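What Is a Placemat, and Why Is It Often Round?

Look at your kitchen table before breakfast. Maybe there is a toaster, a plate, a bowl and some fruit. Under the plate there may be one more thing, so flat that you forget it: the placemat.

A placemat has a simple job. It protects the table. Wood does not like hot dishes, and it does not like spilled juice. A hot dish can leave a pale ring on the wood, and such a ring is hard to remove. With a mat between them, the dish and the table do not touch. The mat also shows each person where to sit, and it catches many of the crumbs from your toast.

Some mats are made of cloth, some of cork and some of plastic. The kind we look at in this chapter is woven. To weave means to pass one strip over and under other strips, again and again, until they hold each other. You need no glue and no nails.

How do you make a round mat from straight fibres? The weaver begins in the middle. She lays several strips across each other, like the spokes of a bicycle wheel. Then she takes a new strip and goes over one spoke, under the next, over, under, all the way round. With every turn the circle grows. At the end the loose tips must be hidden, so she bends them or plaits them into a rim. 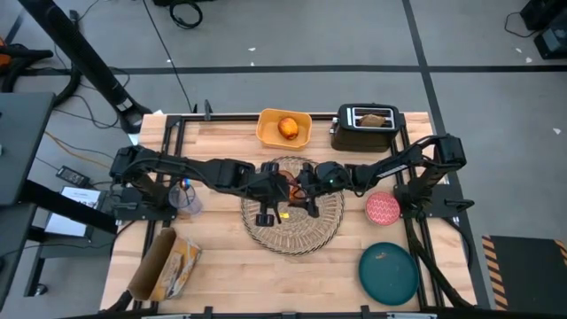
A round woven placemat on a wooden table. Find the lines that run out from the middle, and the braided rim with its loops.

The colours of a woven mat can come from the plant itself. Dried grass and leaves are often tan, brown or a little grey. Some weavers dye the strips first — then you can have a red mat, or a blue one with a white star.

Plants for weaving grow in many countries. In the village of Peseck the children help to cut rushes by the river in September, and the bundles hang under the roof until they are dry. A dry rush breaks easily, so it is put in water for 40 minutes before weaving. After that it bends like a shoelace.

Try it yourself!

You need 5 long strips of paper for the spokes and some thinner strips for weaving. Cross the spokes in the middle and ask an adult to help you fix them with a drop of glue. Now go over and under, round and round. If the pattern does not work on the second turn, count your spoke ends. You have ten, and it must be an odd number — cut one off close to the middle and try again.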